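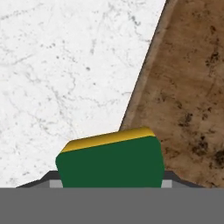 The Plenon is a kitchen cleanup package from Trustthorpe, and so far you can only try it in simulation. You pick a chore, pick a counter, and watch the arm do the job. I spent most of December with it, running the sponge chores, and came away thinking it is decent at wiping and poor at cleaning.

Picking up the sponge is the strong part. Out of 66 tries on the default counter, it got a usable grip on 63. It holds the sponge by the sides and keeps it fairly steady on the way to the mess. Two years ago I reviewed an older package from Amton that dropped the sponge so often I stopped keeping score.

Wiping flat stone is fine too. The passes overlap and it doesn't skip the corners.

The stained board is where it falls down. A person sees a dark patch, scrubs, looks, and scrubs harder. The Plenon gives every part of the board the same light pass and reports the chore as done. There is a setting called "repeat on stain," but it mistook the gray veins in the marble for dirt and went over them again and again. I turned it off.

It also never flipped the sponge to the scrubbing side unless I added that as a separate step. Kekeli Ankrah, who tested the same version on a shop-floor bench layout, had the same complaint – good arm movement, no sense of when a job is finished.

Setup took me an evening. The manual is clear up to the chapter on custom surfaces, which reads like notes.

Would I want this in a real kitchen? No. Water, grease and a counter full of cups are all missing from the version I tried, and those are most of the work. If you build or study this kind of thing, it is worth the download. Everyone else should keep wiping their own counters for now and check back when Trustthorpe fixes the stain setting.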